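Vesska Fabric Shaver, Corded Model

Last updated: June 4, 2018

I bought the Vesska in April to replace a battery shaver that quit on thick cloth. It has a steel guard, 3 height settings and a cord 80 inches long. The lint cup is small and needs emptying after each shirt.

On the lowest setting it cleared the pills from a flannel collar without thinning the cloth. The middle setting is better for sweaters – slower, but safe on loose knits.
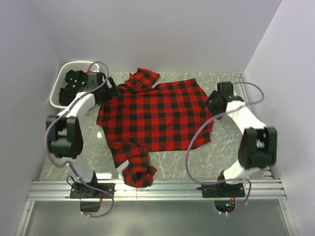
Red and black check shirt, laid flat with the collar at the top.

Sleeves take longer. Pull them straight first or the guard catches on the folds. The motor is loud, and the Tilton I used before was easier to hold. I would still buy the Vesska again.

Print this page | E-mail this page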